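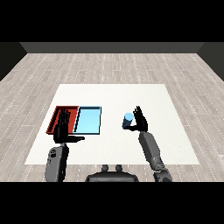
Simulated sorting task with a humanoid robot, two trays and a cylinder. Picture: Scanlon Institute

Print this page | E-mail this page

Scanlon Institute reports on readiness of robots for household and shop work

August 3, 2026

The Scanlon Institute has published the first report of its Catine programme, which examines whether general-purpose robots are able to carry out everyday chores in homes and shops. The report finds that current systems can complete a number of simple tasks at a table, but that they are not ready to work without supervision in an ordinary kitchen or stockroom.

The programme began in January and is funded jointly by the Institute and Fornatia, a retail group with stores and a home delivery service. Its purpose is to give employers, care providers and public bodies a common account of what the machines can do at present.

Researchers drew up a list of 50 chores. Half were taken from domestic work and included clearing a table, putting away cutlery, folding towels and loading a washing machine. The other half came from the shop floor and included sorting returned goods, filling shelves, checking for damaged packaging and moving small items between trays. Each chore was set out in writing, with a clear statement of what counted as finished.

Most of the work was carried out in computer simulation, where the same task can be repeated many times with small changes to the position of the objects. In all, 2,824 attempts were recorded. A further 600 attempts were made with physical machines at the Institute's test hall in Arnis, where a domestic kitchen and a short run of shop shelving have been built for the purpose.

The strongest results were for tasks that involved rigid objects of a regular shape on a clear, flat surface. Picking up a block or cylinder and placing it in the correct tray was completed more reliably than any other kind of work on the list. The report notes that these tasks are useful as a measure of basic skill, and that they form part of many longer jobs, such as sorting stock or tidying a worktop.

Performance fell when objects were soft, shiny, partly hidden or stacked on one another. Towels and clothing were a particular difficulty. In several of the folding tasks the system took hold of the cloth but did not find a second corner, and the attempt was ended by the time limit. Clear glass and thin plastic film also caused a high number of missed grasps.

The report gives special attention to the difference between simulated and physical results. Tasks that had gone well in simulation were often slower in the test hall, and some that had been marked as reliable had to be marked down. Drawers that stuck slightly, labels that had begun to peel and uneven lighting were all recorded as causes of failure. The authors advise buyers to ask suppliers which of the two settings a published result refers to – a point they consider is not always made plain in sales material.

Speed was assessed separately. For the shop-floor tasks, the physical machines were compared with experienced Fornatia staff working at a normal pace. Staff were quicker in every case. The report does not treat this as decisive, as some work could be done overnight when stores are closed, but it states that slow working reduces the case for purchase at present prices.

Safety forms the last main section. Physical tests were carried out with a barrier between the machines and staff, and no conclusions are drawn about shared use of a room. The Institute takes the view that separate testing will be needed before any system of this kind is placed in a home with children, older residents or pets.

In a statement, the Institute said: "The evidence does not support the claim that household chores can now be handed over to machines. It does show steady ability in a narrow group of tasks, and we believe that this group will grow. Our aim is to record that growth with care and to publish the failures along with the successes."

Fornatia said that it welcomed the findings and had no plans to change staffing in its stores as a result of the programme. The group will continue to provide shelving, packaging and sample goods for the tests. It is also considering a limited trial in a returns warehouse, where items arrive in open trays and the public is not present.

The report makes five recommendations. Suppliers are asked to publish the number of attempts behind any claimed result, to state whether a person was controlling or correcting the machine, and to describe the objects used. Public bodies are asked to include domestic tasks in any future test standard. The Institute itself is asked to repeat the full list each year, so that results may be compared on the same basis.

A second round of testing is to begin at Arnis in January. The list of chores will be kept the same, with the exception of two washing-up tasks that are to be rewritten after assessors disagreed on whether the dishes had been placed correctly in the rack. Longer jobs made up of several steps will be tested as a separate group – among them, unpacking a delivery and laying a table.

Copies of the report and the written task list may be requested from the Catine programme office at the Scanlon Institute. Organisations wishing to suggest further chores for study should write to the same office before the second round opens.

Print this page | E-mail this page

This website uses cookies to improve your visit. By continuing to browse the site you agree to our use of cookies. Accept | Cookie settings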